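Home | Reviews | Kitchen | Desks & Tables | Archive

Narnen table, long-term review

Five weeks with this now. Bought it for the break corner, replacing a folding thing that sagged. Quick notes before I forget them.

Assembly: fine. One sheet of instructions, bolts bagged by size, hex key included and it's decent. Took me a lunch hour. Do the legs loosely first then tighten, the sheet says this on the back where you'll miss it.

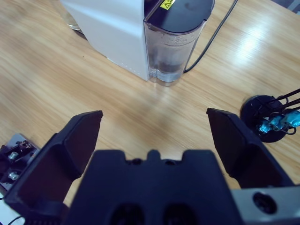 Finish is the reason to buy. Oiled from the factory, no plasticky shine, sands out easy if you mark it. Mabaso had a similar one in a darker stain and I nearly went for that, glad I didnt. Fine grain, warm color, and it looks right next to a white coffee machine, where the dark one would have looked like a bar. Re-oil in April, they say. We'll see.

Stability good. Lean on a corner, nothing. The feet adjust, which matters on our floor. Paid 437 delivered, which hurt. Trikik do one for 167 but Hendrik Buthelezi has it at his place and the top bowed inside a year. 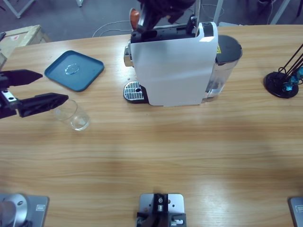

Cleaning. Damp cloth, then a dry one, done. Don't leave water sitting, oil finish isn't lacquer and rings will show eventualy. Hugo Chevalier swears by coasters, I can't be bothered. Anything like that short clear glass standing straight on the wood is what I'd watch, same for leaky capsules out of the machine. Two rings so far, both gone with a bit of fine paper and a dab of oil.

Delivery was the weak part. Mallolgate depot held it four days, no call, then a driver at 7am. Box had a crushed corner but the packing did its job. Narnen replied to my email same day, to be fair, and offered a replacment leg I didn't need.
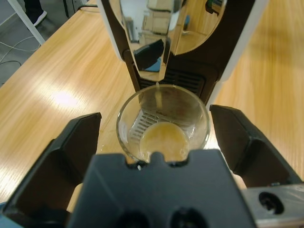 Other gripes: no cable hole, so cords go over the back edge. Heavy, get a second person for the stairs. Underside is left rough, wear gloves carrying it.

Would buy again at that price? Yes, just. Wait for a sale if you can.

Contact | Copyright 2022 | Back to top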